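I gave up on reading in bed in October and moved my reading to the mornings. I had been getting through the same four pages every night, falling asleep, and then starting from the same place the next evening because I couldn't remember any of it. At one point I had been on a single novel since spring.

The new arrangement is simple. I get up at ten to six, put the kettle on, and read until it is time to get ready for work. The phone stays in the hall. I don't do it every day and I don't mind when I miss one.

The first thing I noticed was how much more I take in. I had assumed I was a slow reader, and it seems I was mostly a tired one. Long books are possible again. I read one of 704 pages in a bit under a month, which I would not have tried last year, and I could still tell you who everyone in it was. The middle section is too long and there is a court case that could go altogether, but I was glad to get to the end.

The second thing was that I needed more books, and I don't have the money or the shelves to buy them all new. So most of what I read now comes from Annan library. I hadn't been inside for years. They have moved the fiction upstairs and the large print is now by the door, and the self-service machine still takes three goes to read my card. Reservations cost nothing if the book is already in the county. If it has to come from further off there is a charge, and the wait can be long. I waited nine weeks for a history of canals and by the time it came I had lost interest in canals. I read it anyway. The chapters on puddling clay were the best part.

For anything the library can't get, I use Ketulero, the second-hand shop behind the station. It is not well organised. Crime and travel are mixed together on the back wall, and the paperbacks under the window are faded down the spine. But the prices are fair and they will take books back for half of what you paid, as long as the receipt is still inside. I keep the receipts inside as bookmarks, which solves two problems.

I used to keep track of my reading in an app called Nollo. I stopped, mainly because it kept asking me to set a target. I put in 121 books for the year when I first signed up, thinking it was a sort of wish list, and it then told me every week how far behind I was. I found I was picking short books to keep up. Now I write the title and the month in a notebook and leave it at that. Sometimes I add a line about whether I liked it. The line for the canal book says "clay good".

A few things I have changed my mind about since the autumn:

- Giving up on a book. I used to finish everything. Now I stop at page fifty if I'm not enjoying it, and it goes back.
- Back covers. I try not to read them beforehand any more. Too many give away something that happens two thirds of the way in. I read them afterwards, and quite often they describe a different book from the one I had.
- Two at once. I thought this would be confusing, but one fiction and one non-fiction works well. Two novels does not, at least for me. I spent a week expecting a ship's cook to turn up in a story set in Leeds.
- Hardbacks. I still find them awkward to hold with a mug in the other hand. I'll wait for the paperback if I can.

I did try audiobooks for the walk to work, and I gave that a fair go - five of them, start to finish. I liked two. With the others my mind wandered at every road crossing and I couldn't be bothered to wind back. I'd rather look at people's gardens.

The reading lamp I bought for all this is a Masex one with a clip. It is fine. The clip is too tight for a thin shelf and the switch is in the flex, so you have to feel about for it in the dark, but the light is a decent colour and doesn't buzz like the last one did.

Next up is a book of essays that has been on my list for ages, and after that I want to try some of the shorter Russian ones. I also owe the library a renewal, so I'd better do that before I forget. If you have a good travel book from before 2000, leave the title in the comments. I have read most of the obvious walking ones, but I'm short on trains and islands.
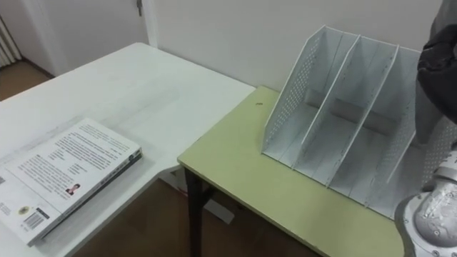
*Books in a stack, back cover up.*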